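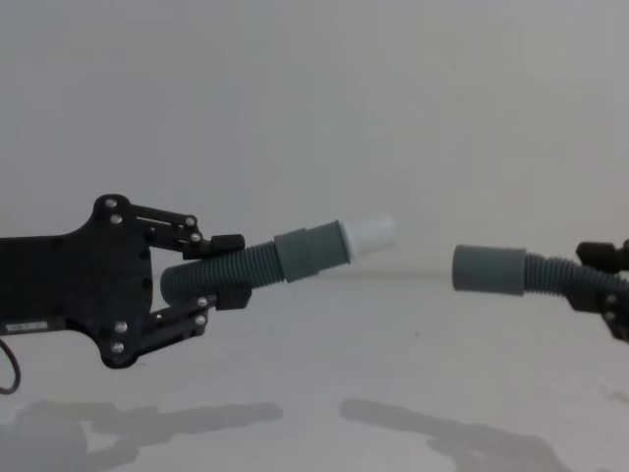

Kastley Pocket Tool, the long-term verdict
19 September 2022

I bought the Kastley last November, mostly because the Fokano I'd carried for years had developed a wobble in the knife that I could no longer describe as character. The Kastley has 15 tools on the box. I have used four of them, and one of those is the bottle opener.

The pliers are the reason to own it. They open with one hand after a week of practice and some pinched skin, and the jaws meet at the tip, something the Fokano only managed in its youth. The wire cutters go through picture wire and zip ties without complaint. Coat hangers they merely dent.

Then there are the two screwdrivers. The flat one is excellent. The Phillips is shaped like a Phillips seen once, from a distance, by someone in a hurry. I tightened a cabinet hinge with it and now own a cabinet hinge that can never be removed.

The saw folds out between the awl and a thing the manual calls the "service hook." I have read that page three times. I assume it services hooks.

The sheath is stiff nylon with a snap you can hear across a parking lot. A friend has the Tse, which comes in soft leather and costs twice as much, and he brings up the leather a lot.

Weight is fine on a belt, less fine in gym shorts.

Would I buy it again? Yes, on sale, and I'd keep a real screwdriver in the glove box. Mine is an old Kuvosine with a chewed handle, and it gets more use than the saw.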